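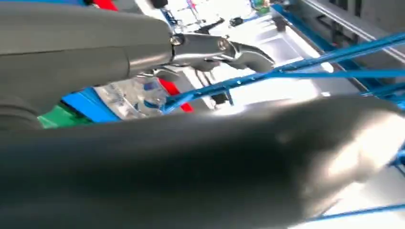

Ornstead Manipulation Group - Data Collection Board

Thread: Wrist view, rack task - keep or drop episodes with heavy finger occlusion?

rackmount_ik wrote:
I am going through the rack set before the March freeze and need a rule for the wrist stream. The frame at the head of the thread is typical of the ones I am unsure about. The lower finger takes the whole bottom half and is far out of focus. The upper finger takes most of the top left quarter. What is left is the gap between them, with the colored items on the left and the blue wire rack running off to the upper right.

The set stands at 1031 episodes. The training config wants 1000 after filtering, so I can drop 31 and no more without another collection block. If I apply the visibility check as written (reject if the gripper covers more than half the image at any point during approach), I lose a lot more than that. I have not run the full pass yet, but in the first batch of 35 it rejected almost all of them.

Proposal: exempt the wrist stream from the check and keep it for the overhead stream only.

quillfeather wrote:
The check was written for the overhead camera. On the wrist camera the fingers are in view for the entire episode by design, so a coverage threshold tells you nothing about episode quality. Exempt it.

I would still want something in its place. Exposure, for one. The interior of the white tray in your frame is almost pure white. If the policy has to place anything in there, it gets no surface texture from this view.

tbone_servo wrote:
Disagree with exempting it. Constant occlusion is fine because the encoder learns to ignore it. The glare on the lower finger is another matter. It moves with wrist roll and with the lamp position, and we changed the lamp position partway through. That gives you a bright patch correlated with session. I have seen a policy pick up on exactly that kind of thing on the Gurner cell: success rate fell when the blinds were opened and the arm started closing early.

Mask the fingers. The geometry is fixed relative to the camera apart from the opening width, and you have the width in the log.

rackmount_ik wrote:
Masking was tried on the previous set. The mask is computed from commanded width, and commanded width leads measured width by 2 control ticks. During closing, the mask edge sits inside the finger edge and leaves a sliver of finger visible, which is arguably worse because now there is a moving line that means "closing".

tbone_servo wrote:
Then use measured width. It is in the same log.

rackmount_ik wrote:
It is in the log for the later sessions only. The Pludetti driver did not publish it until the firmware update. I could split the set on that, but see above about 1031 and 1000.

noodle_cache wrote:
Can I ask about the bracket? There is a silver piece with a hooked tip on the upper finger, with a screw head at the left end where it meets the gray part. The written protocol only mentions bare fingers. Is that the hardware for all of the set or part of it? If part of it, the episodes should carry a tag. A shiny metal hook out in front of the finger changes both the contact geometry and the image.

rackmount_ik wrote:
All of it. The protocol page is out of date. I will fix the page. There is no mix of end effectors in this set.

quillfeather wrote:
Please also put the screw torque in there. We had one back off during the Đorđević runs and the tip drifted a few millimeters over an afternoon before the operator noticed it in playback.

velcro_tape wrote:
On the objects. I did a portion of the teleop for this one and the thing that gave me trouble was the clear plastic container, the one between the blue item and the red item in that frame. From the wrist you get reflections and crinkles and some faint shapes with bits of blue showing through. The green, blue and red ones separate easily from the background. With the clear one I was working from the overhead view nearly the whole time and only using the wrist view for the last part of the approach.

If that is how the operator did it, the wrist stream is not carrying the information for that segment. I would check whether dropping the wrist input on clear-container episodes changes validation loss at all.

tbone_servo wrote:
Validation loss will not tell you. It barely moves for anything. Do rollouts.

velcro_tape wrote:
Rollouts take cell time and the cell is booked until the freeze. Loss per segment is at least free. I am not suggesting we make the final call on it.

noodle_cache wrote:
Related: the blue item and the blue rods of the rack. Has anyone checked how often they overlap from the wrist? In the posted frame they are well apart, with the clear container and the red item in between. If the layout is randomized there must be episodes where the blue item is right up against the rack. I would rather have those in the set than tidy ones.

rackmount_ik wrote:
Layout is randomized per episode from a printed sheet, left side and center. The rack stays where it is. Overlap cases exist. I have no tag for them and would have to find them by hand.

Going back to the filter question. Current position, tell me if you object:

- coverage check off for wrist, on for overhead
- wrist stream gets a saturation check over the gap region only, fingers excluded by a fixed box
- lamp position added as a session tag, and the validation split made by session so the glare issue shows up if it is there
- no masking in this release

quillfeather wrote:
No objection. For the saturation check, do not put the tray inside the box or you will reject everything. Use the area with the objects and the rack.

tbone_servo wrote:
Objection noted for the record on masking. The split by session is the right call and should have been there from the start. If the held-out session is clearly worse, I would like the masking question reopened and the early sessions recollected with measured width logged.

rackmount_ik wrote:
Agreed on reopening it. I will run the saturation check overnight and post the reject count. If it comes in at 31 or fewer we freeze as is. If it is over, I will relax the threshold once and then ask for a collection block.

velcro_tape wrote:
If you do get a block, can someone move the small parts at the back first? There is a scatter of dark gray, black and blue bits on the white surface near the top of that frame, and something small and green in among them. They are outside the task area, but they are inside the wrist view on approach, and as far as I know they are not on the layout sheet.

noodle_cache wrote:
I would leave them. Clutter outside the task area is cheap variation.

velcro_tape wrote:
It is only variation if it varies. In the episodes I recorded they stayed put.

rackmount_ik wrote:
Added to the list as an open item: background parts, either clear them or shuffle them between sessions. Default is shuffle unless the safety check says otherwise. Reject count to follow in this thread.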